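Aserow Gripper Comparison, simulated kitchen set

Version 2, July 2026
Maintained by Margit Pap and Lucero Llanos

What this is

A set of simulated pick attempts made to compare two gripper models on the same arm, with the same controller and the same objects. Every episode takes place in a rendered kitchen. Nothing in this set was recorded on hardware. If you need hardware runs, ask Margit about the Surcombe set, which has its own README and a different file layout.

The question we wanted to answer was narrow: does the linkage gripper do better than the parallel gripper on thin objects lying near the edge of a counter? The set is built around that question and is not balanced for much else.

Grippers

lui: two-finger linkage gripper. The fingers swing in an arc as they close, so the fingertips move forward a little during the grasp.

zarska: two-finger parallel gripper. The fingers slide straight toward each other. Slower to close in our settings.

Both models use the same friction values at the fingertips. We did not tune them separately. The joint damping on lui was raised in version 2 after the fingers kept bouncing on contact in version 1. Do not mix episodes from the two versions.

Camera views

Each episode has two streams. The wrist camera is fixed to the hand and looks past the fingers. The room camera is fixed to the wall and covers the counter and part of the floor. Both are rendered at the same rate as the controller steps, so frame n matches row n in the state file.

In the wrist stream the fingers hide part of the target on most approaches. With lui, the finger linkages and housing also take up a good part of the lower image. We left this alone, as a policy trained on these views has to cope with it anyway. The wrist view below has lui with its fingers apart at the counter edge, and the left finger covers part of the teal-handled, utensil-like object.
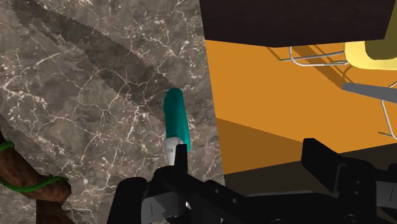
Scenes and textures

Counter, floor and furniture textures are drawn at random for each episode. Some combinations are ugly, and a few are hard on vision models. Heavily veined stone is the worst case we found, as our baseline detector sometimes marks a vein as the edge of an object. Shadows are hard-edged and can look stepped. This comes from the low shadow map setting, which we kept to save render time.

Contents

Episodes with lui: 400
Episodes with zarska: 300
Held-out episodes, both grippers: 100
Episodes marked "edge" in the notes column: 238

The held-out episodes are not included in the first two numbers. The edge label means the target started close enough to the side of the counter that one finger had to come down past it. Lucero assigned the labels by hand from the room camera.

File layout

episodes/ one folder per attempt, named by gripper and index
episodes/*/wrist/ wrist camera frames
episodes/*/room/ room camera frames
episodes/*/state.csv joint positions, finger opening, commanded and measured
episodes/index.csv gripper, target, outcome, notes
splits/ train and held-out lists

Outcome is one of lifted, dropped, missed or timeout. An attempt counts as lifted if the target stays clear of the counter until the end of the episode. Pushing the target off the counter counts as missed.

Known problems

The finger opening column for zarska is in meters. For lui it is a motor angle in radians. Convert before plotting them together.

A few timeout episodes have one more state row than they have frames. Drop the last row.

Do not use the outcome column to compare closing speed. The time limit is the same for both grippers, which works against zarska.

Changes

Version 2: new damping for lui, edge labels added, room camera moved back so the whole counter is in view.
Version 1: first release, in October. Withdrawn.

Questions about the render settings go to Lucero. Everything else goes to Margit.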